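Tarek Chraibi made tea before he would talk about anything else, and then spent a good while apologising for the tea. He has been part of the Folside workshop since the March it opened, and he is the person people go to when something won't turn, won't stop turning, or has started to smell. I had come to ask him about Tirinov, the pair of hand-held grippers that he and his sister Kenza designed between them, and which seem to have swallowed most of their evenings since.

"It began with socks," he said, quite seriously. "Kenza wanted a machine at home that would pair socks. I said that was far too hard, and she said, well, what's the first bit of it? And the first bit is picking up something soft without making a mess of it. So we started there, and I'm sorry to say we are still there!"

The idea, as he explained it, is to leave the robot arm until last. A person carries the grippers and does the job by hand, with a small camera riding along on each one, and those recordings are what the arm will learn from later on. Cloth is the favourite thing to practise with, being cheap and washable and endlessly awkward.

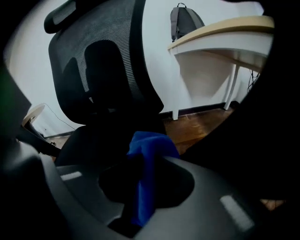
Why not simply program the arm to do it?

"Cloth never lies the same way twice, so you'd be writing rules until you retired. Showing it is slower to begin with, but you can show it again tomorrow, and the day after, and anybody who has ever folded a towel can help."

Plenty of people have helped. Sheila Hebden, who had come in to mend a garden chair, was given a go and stayed until closing time. "I thought it would be like those grabbers for picking up litter," she told me, "and it is, a bit, but you have to think with your wrists. My first 4 tries were dreadful. Then I stopped staring at the thing and looked at the cloth, and it got a lot easier." She has since got quite particular about how a pick ought to be done, and Tarek says he has given up arguing with her.

I asked Kenza about the money, as I suspect most readers will want to know, and she fetched a notebook. The first version, which they called Naciri after the street they grew up on, cost 91 pounds in parts and broke at the hinge.

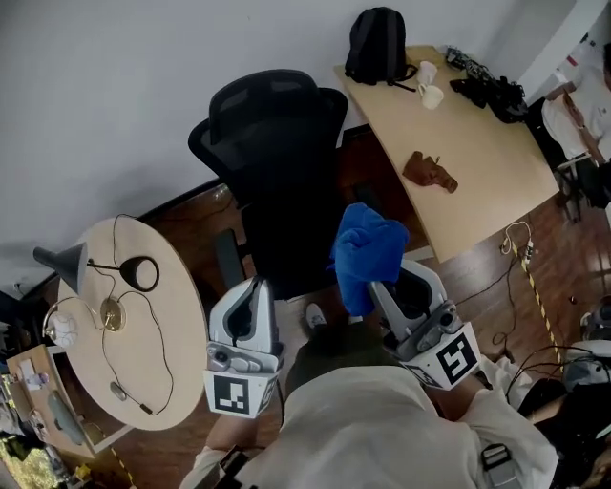
The second cost a little more and broke in the same place, and it was only when Chaimae Zaki redrew the hinge with a thicker pin that the thing began to last. "I'd been blaming the plastic," Kenza said, "and the printer, and on one bad evening my brother. Chaimae looked at it over a sandwich and saw that the pin was too thin – I could have cried." The notebook also records 4,000 picks on the present pair, each marked in pencil, with a small cross beside any that went wrong. There are a great many crosses on the early pages and rather fewer further on, though she wouldn't let me say that the problem was solved.
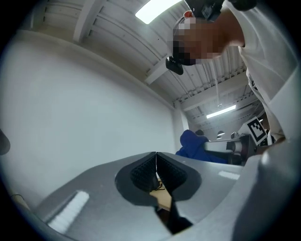 Grip was the next worry, and it is a subject on which Tarek can talk through a whole pot of tea. Smooth fingers let thin fabric slide away, and rubber bands perished, and a strip of sandpaper, which sounded so promising, pulled threads out of Kenza's good tea towels. What they have settled on for now are dark pads covered in a fine grid of little bumps, which meet along a straight seam when the gripper is shut. "They're ugly, but I'm fond of them," he said. He would like to try a softer set from Dradberg, if the budget ever stretches that far.

Roxana Urrego looks after the recordings, and she was kind enough to let me sit beside her while she sorted through a batch. She keeps the clumsy ones in a folder of their own and goes back to them often, as they tell her where people hurry. Her advice to anyone starting a build like this at home was to label everything on the day it is made, even when you are tired and your supper is getting cold.

As for the socks, Kenza hasn't forgotten them. There is a bag of odd ones waiting on a shelf at her flat, and she says Tarek is welcome to it as soon as he feels ready.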